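Re: [equipment] second pair of hand grippers, July budget

Araceli Carrasco wrote:

> Jistell quotes 1,720 for the pair, plus 254 a year for spare pads. Ostilov is at 1,461 without pads. Fruit and cakes are both within range, so I'd like to order this month.

I'm not sold yet – "within range" is the seller's phrase. 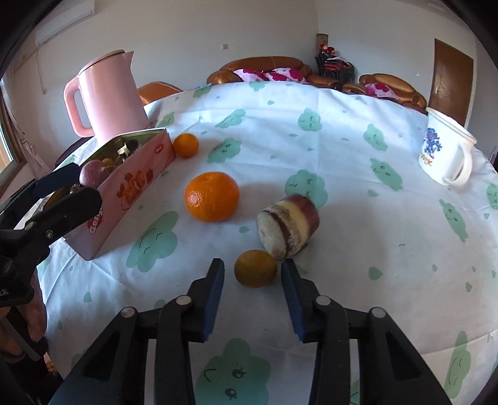
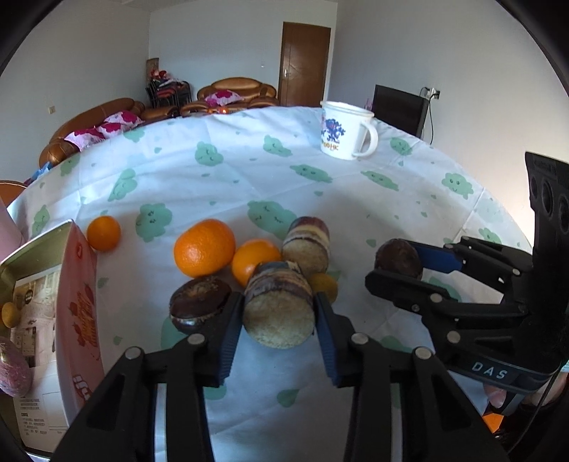
Table work with blue-padded grippers

What does Jistell count as a worn pad? If we change them twice as often as they claim, the cheap quote isn't cheap. And Ostilov won't say who stocks theirs.

Please get both answers in writing before anyone signs. I'd also hold back money for pivot bolts – neither quote lists them.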